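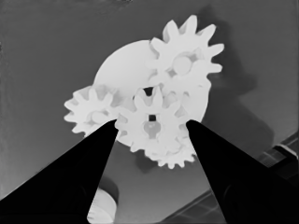
White gears against the black fingertips in the simulator.

Gear jams and dropped parts: workshop tips
Dzifa Arthur, 2020-12-06

I love a good failure, and our two-arm gear job gave me a beauty! The gears kept binding in the simulator, and I spent four evenings blaming the motor settings before I looked at the contact shapes. So here are the fixes that worked on the Mensah bench model – try them before you rebuild anything.

1. Slow the closing speed first. Mine was set far too high, and the fingers kept shoving teeth into each other the moment they touched. Cut it to a quarter and run the same grab again.

2. Check what the fingers think they're touching. A simple collision shape can cover the gaps between teeth, or the middle of a ring, and then you get a jam against thin air. Turn on the contact display (it's worth the ugly colors!).

3. Look at the space between the fingertips before every close. If a small part is standing in line with it, stop and decide whether that's the part you want.

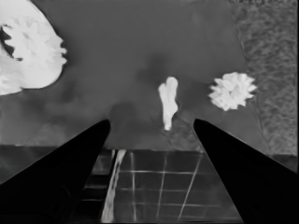

4. Set a force limit for each arm. Ayuba Boateng set one limit for both of ours, and error 3010 came up every time the second arm took hold.

My favorite fix is the two-arm stop. When one arm faults, the other has to stop too, or it'll go on pulling at whatever it has. I test it with one fingertip in the hole of the white disc and the other gripper down at the soft-looking white clump, then I trip the left arm and watch the right. Do this in simulation until it stops every time, and keep your hand on the stop button when you move to real arms.

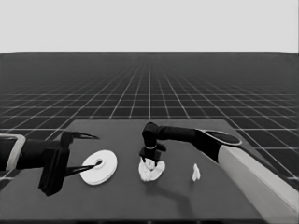
Saved logs are the other thing I'd never skip now. Name each one for the fault and the arm, and write down where the parts were before you reset. For a layout like this I'd put "disc left, clump middle, small piece right" and leave it at that. Mine go in a plain text file, and Imke Böttcher found our bad contact setting from run 161 in one lunch break!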